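4.2 What a crowded refrigerator does to a small item

The claim we set out to test comes up often in writing on household food storage: that people keep what they drink most at the front and at hand height, and that the rest of the shelf sorts itself out behind it. The Birau handbook repeats it, and so does the planning guide that Benkirane sends out with its kitchen plans. Neither gives any evidence that we could find. We had 27 kitchens to look at, 16 of them in Wirkau, and we came away less sure of the claim than when we began.

Part of the trouble is the word "front." In an empty appliance the front is easy to point to. In a full one, the door racks, the ledge by the opening and the strip of shelf nearest the hand are all fronts of a kind, and they compete. We coded them separately. Bisesell's scheme, which earlier work has leaned on, puts them together as one zone, and we think much of the neat pattern reported there comes from that choice. A bottle in a door rack and a bottle standing low by the opening both score as "at hand," though one calls for a bend and the other doesn't.

Kitchen 4 shows why we hesitated. It was well stocked, with bottles and packages in the door and tubs with colored lids on an upper shelf. A clear water bottle with a blue cap appears low down at the appliance, among small packets and jars, and also at a pale table. By the usual rule a bottle of water ought to have had one of the better places.

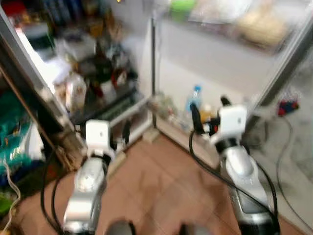
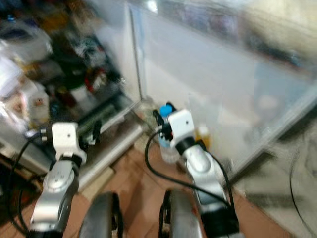
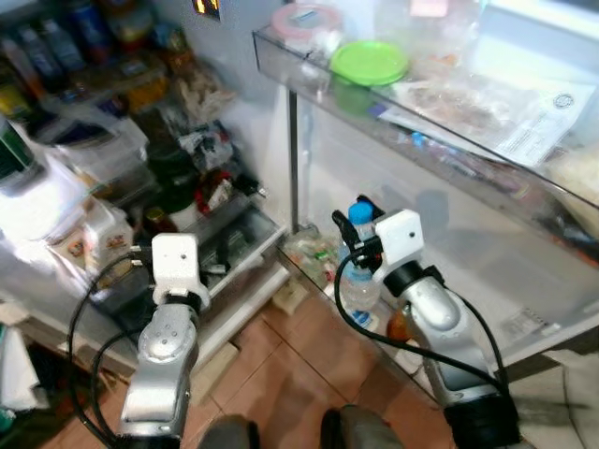
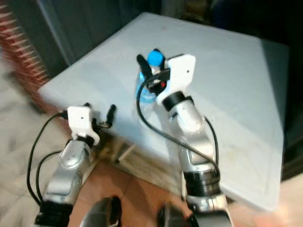
Figure 2. Kitchen 4. The clear bottle with the blue cap, low at the appliance (first three panels) and at or just above the table (last panel). Panels are not in order of time.

We do not want to make too much of one bottle. It could be argued that the low spot was simply the last one free, and that the household would have used a better one on a quieter week. Perhaps so. But this is just the kind of reasoning that makes the front-and-center claim so hard to prove wrong - when an item is where the rule says, it counts for the rule, and when it isn't, the shelf was full. A rule that can't lose on a full shelf has little to say about family kitchens, where full shelves are common.

The table raises a second doubt. Studies that record only the inside of the appliance treat an item as either stored or gone. For drinks in particular, this misses the time spent on a table or counter between one pour and the next. We coded the table as a storage place in its own right whenever an item had been left there between meals. Two of our coders objected that this stretched the word "storage" too far, and we have kept their objection in mind: the tables in the next section are given both ways, with and without it.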